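Home | Courses | Projects | People | Archive

Filed under: Student Projects / Robotics / Simulation

Teaching a Gripper in Rooms That Don't Exist
Liv Eklund and Vusumuzi Fourie, project course, final report

Our proposal promised a policy that would pick up household objects in any room. The result is a policy that picks up household objects in most of the rooms we made, which our supervisor, Gunnel Sandberg, described as "a narrower claim." We have narrowed it.

The question was whether cluttered, ugly, badly matched rooms make better training data than tidy ones. We built 60 simulated rooms in Plolalel, a scene generator written by an earlier group and documented by no one in it. Half had sensible furniture and plain walls. The other half drew textures and furniture at random, and the wrist view was allowed to roll freely, so the policy could not assume that floors are down. 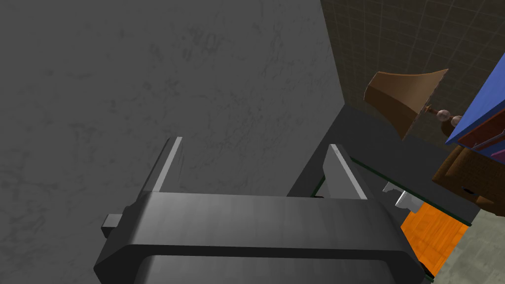

Both policies got the same network, the same number of demonstrations and the same 15 hours of training on the lab machine, which Tormod Eklund (no relation, we checked) needed for his own project and mentioned often. We then tested each one on rooms neither had seen.

The tidy policy succeeded in 2 out of every 15 trials. It reached confidently for patterned walls and closed on air. The random policy succeeded in 55 percent of trials, and its failures were duller - mostly a grasp started too early, with the fingers landing on top of the object.

We would like to credit the textures, but an extra run suggests otherwise. With random textures and a level camera, success fell to nearly the tidy score. Most of the gain came from the roll, a setting Vusumuzi had switched on by mistake in September and left on out of pride.

Limits: one gripper model, rigid objects only, no real hardware. Randi Solberg offered us time on the real arm. We had by then run out of term.

Related projects
Prevwood: Sorting Offcuts by Grain
Lunex Night Navigation, Part 2
Depth Without Depth Cameras (Jabłońska group)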